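Home > Join In > Calls

Community Quilters and Stitchers Wanted for the Plurnport Town Cloth

Posted 2023-08-25

We are looking for people who would like to help us make a very large piece of fabric art for the front hall of the old Paquette building in Plurnport, and we would love it if one of those people was you. You do not need to be an expert. You do not need your own machine. If you have ever sewn a button back on and felt pleased with yourself afterward, you have more than enough to get started, and the rest we can show you over a cup of coffee.

The Town Cloth will be made up of 94 blocks, each one telling a small story about a street, a shop, a garden, a ferry ride or a person somebody still misses. Some of the stories have come to us already. There is one about a bakery window on Mill Street, one about a dog who used to meet the school bus, and one about a flood that I had never heard of until three different families wrote in about it. We still have plenty of blocks without a story, so please bring yours along, even if you think it is too small or too ordinary.

What taking part involves

We meet once a week for 16 weeks in the upstairs workroom at Paquette, for 2 hours in the evening. You will be placed at a table with five or six other stitchers and one of our more experienced hands, and between you, you will look after a group of blocks from first sketch to final seam. The first few evenings are given over to drawing, choosing cloth and talking (a lot of talking, if our last project is anything to go by). After that we cut, piece, applique and embroider, and in the last stretch everyone comes together to join the blocks and quilt the whole thing.

A good deal of the planning is done flat and full of second thoughts, with paper shapes being moved an inch this way and then an inch back again. Please don't worry if you like to change your mind. So do we. 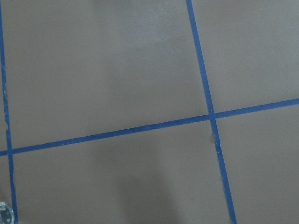
Panels marked off in blue tape.

Once the layout is settled, each table gets its own set of patterns and a bag of fabric to choose from. Cotton and wool are supplied, along with thread, needles, hoops and batting. You are very welcome to bring cloth from home as well - an old shirt, a curtain, a tablecloth with a history - as long as it has been washed and you don't mind it being cut up.

Who we would like to hear from

Anyone aged 16 or over who lives, works or studies in Plurnport or nearby. We would be especially glad of people who are new to town, people who haven't done anything like this since school, and people who can stitch beautifully but have never been asked to teach it. Left-handed embroiderers, please make yourselves known, as we have two beginners hoping for a patient left-handed teacher.

The workroom has an elevator, good lamps and chairs with proper backs. If you need something else in order to take part comfortably, tell us on the form and we will do our best to arrange it. There is no fee, and bus fares can be paid back if you keep your tickets.

The finished cloth will be hung in April, with a supper for everyone who worked on it and their families.

How to apply

Pick up a form at the Paquette front desk or at Fliline Fabrics, fill in both sides, and leave it at either place. Write a few lines about yourself and a few about a place in town you care for. Spelling does not matter and neither does handwriting, within reason. If you would like to talk first, ask for Thérèse McKinnon at the Paquette desk, or leave your number and she will call you back.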